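Dish soap

Dish soap (my grandmother said "washing-up liquid," and I still slip into it) is a liquid detergent made for getting grease off plates, pans and hands. I've been writing up kitchen basics for this little encyclopedia for 3 years now and I can't believe I left this one so long!

Strictly speaking, most of it isn't soap at all. True soap comes from fat or oil cooked with lye, and it leaves a chalky scum in hard water. Dish soap gets its cleaning power from surfactants, whose molecules have one end that likes water and one end that likes grease. The greasy end grabs the bacon fat, the other end hangs on to the water, and off it all goes down the drain. 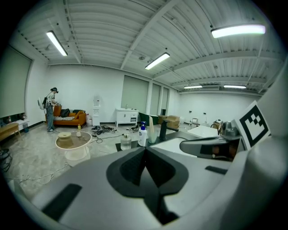 People get hung up on suds. Foam does very little of the cleaning - it's mostly a sign that there's still some working detergent left in the water - but shoppers like it, so makers add things to keep the bubbles going. My friend Nouhaila Tahiri used to mix small batches under the name Twal, and her low-foam version cleaned beautifully and hardly sold. She dropped it after 118 bottles.

How much do you need? Less than you think. A small squirt does a full basin, and for baked-on messes I let the pan soak for 15 minutes before I go near it with a brush. Warm water helps because it softens the fat.

One thing to watch: dish soap and dishwasher detergent aren't swappable. Put the hand kind in a machine and you'll get foam all over the floor (I did this in Nescombe one November, in a rented kitchen, and mopped until midnight).

See also: Castile soap, Hard water, Scouring pads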